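Aushilfen gesucht: Wäsche falten mit Handgreifern (Jedeo Greifer-Kit), Standort Otgate

Stand: 05/01/2026

Wir suchen ab sofort Leute, die mit unserem Greifer-Kit Kleidung falten. Stundenweise, auch neben Studium oder anderem Job. Vorkenntnisse keine. Wer schon mal Bettwäsche allein gefaltet bekommen hat, kann das auch.

Kurz zu uns: Jedeo verkauft Handgreifer im Paar, dazu Software und auf Wunsch fertige Aufnahmen. Kunden sind Firmen, die ihren Robotern das Falten beibringen wollen. Einer davon ist Sikder, für die läuft der aktuelle Auftrag. 1281 Durchgänge sind bestellt, ein Teil ist schon im Kasten, der Rest muss bis Ende März fertig werden. Deshalb die Eile.

Die Aufgabe

Oberteile mit langen Ärmeln auf den Tisch, glatt ziehen, Ärmel einschlagen, Körper falten, ablegen. Alles mit den Greifern, nie mit den Fingern direkt am Stoff. Am Anfang nervt das, nach der ersten Schicht geht es meistens.

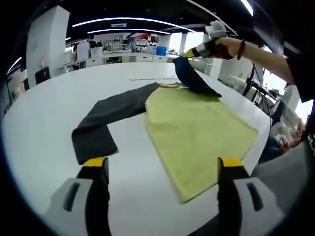 Bezahlt wird nach Stunden, nicht nach Stückzahl. Also bitte nicht hetzen. Ein sauberer Durchgang ist uns lieber als drei halbe, die wir hinterher wegwerfen müssen. Ein verrutschter Ärmel ist kein Problem, einfach nachgreifen und weitermachen, gehört mit dazu. Abbrechen nur, wenn was vom Tisch fällt oder die Software meckert.

Eine Schicht dauert 3 Stunden, Pausen zählen mit. Mindestens eine Schicht pro Woche, mehr geht gerne. Termine tragt ihr selbst im Plan ein, spätestens 24 Stunden vorher.
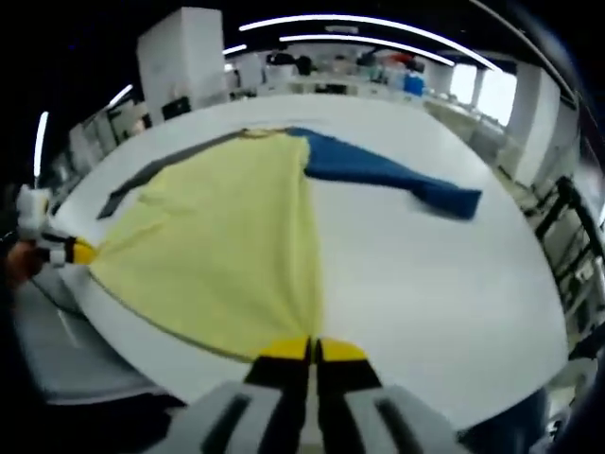

Eingearbeitet wird direkt am Tisch, keine Schulung vorab, kein Video. Ihr bekommt die Greifer in die Hand und übt erst mal das Greifen am Saum. Wichtig ist die Spannung: eine Spitze hält die Ecke, die andere klemmt weiter vorn am Saum, so wie bei dem gelben Teil auf dem Foto, und dann ruhig ziehen bis der Stoff dazwischen straff liegt. Zu fest gibt Falten, zu locker auch. Danach kommen die Ärmel, die sind schwerer weil sie gern unter das Teil rutschen.

Was ihr mitbringen solltet

Zwei ruhige Hände und etwas Geduld
Mindestalter 18
Deutsch oder Englisch, reicht zum Verständigen
Kein Problem mit längerem Stehen
Einverständnis, dass Hände und Unterarme in den Aufnahmen auftauchen können (Formular liegt vor Ort aus, bitte vorher lesen)

Linkshänder ausdrücklich willkommen, da fehlt uns noch einiges.

Was ihr bekommt

50 Euro pro Schicht, Überweisung zum Monatsende
Fahrkarte innerhalb von Otgate gegen Beleg
Kaffee, Wasser
Auf Wunsch eine Bescheinigung fürs Studium

Zum Kit selbst, weil das öfter gefragt wird: ja, man kann es auch kaufen, nein, nicht bei dieser Stelle hier. Preise auf Anfrage beim Vertrieb. Die Software heisst Clemum und läuft auf unseren Rechnern, ihr müsst nichts instalieren. Start und Stopp sagt euch die Betreuung am Tisch an. Wer Rückmeldung zum Griff hat, zu schwer, Finger zu breit, was auch immer, bitte aufschreiben, das geht direkt an die Entwicklung.

Gearbeitet wird in einem grossen Raum mit anderen Leuten. Kann auch mal lauter werden. Wer absolute Ruhe braucht, wird da eher nicht glücklich.
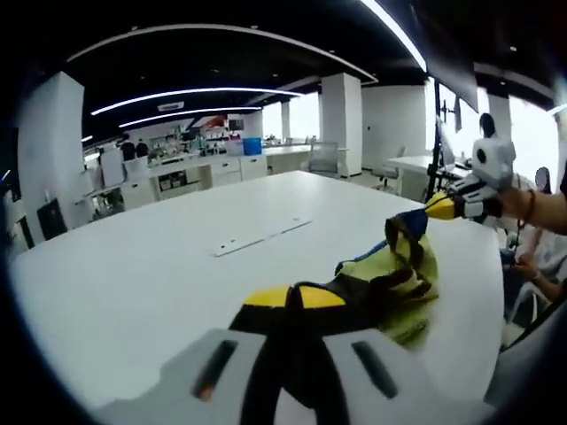
Bewerbung

Kurze Mail reicht, kein Anschreiben, kein Lebenslauf. Bitte rein: Name, ab wann, wie viele Schichten pro Woche, Rechts- oder Linkshänder. Betreff "Falten Otgate". Adresse steht unter Kontakt.

Wir melden uns der Reihe nach und machen dann einen Probetermin aus, der wird normal bezahlt. Kleidung egal, nur bitte keine weiten Ärmel, die bleiben sonst am Greifer hängen. Schmuck darf dran bleiben solange er eng anliegt.

Wer beim letzten Auftrag (Handtücher) schon dabei war: ihr müsst euch nicht neu bewerben, einfach im Plan eintragen. Das Formular aber trotzdem nochmal unterschreiben, ist eine neue Fassung.

Team Aufnahmen, Jedeo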